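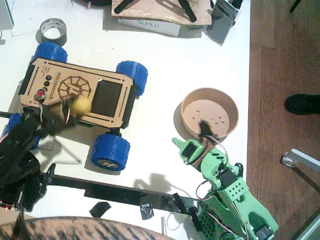

The two congregations should have started talking years ago, Sewwandi Jayawardena told a joint meeting of Lutheran and Catholic parishes in Hendance, where members agreed in July to share a food pantry and hold evening prayer together once a month.

The plan covers 17 parishes in the Hendance and Pillai areas. Joint services stopped in 2020 and had not resumed.

Father Ignacio Saavedra and Pastor Olga Herrera will lead the first prayer service at 7 p.m. at St. Anne's in Pillai. Almost 352 households are signed up with the pantry, Herrera said.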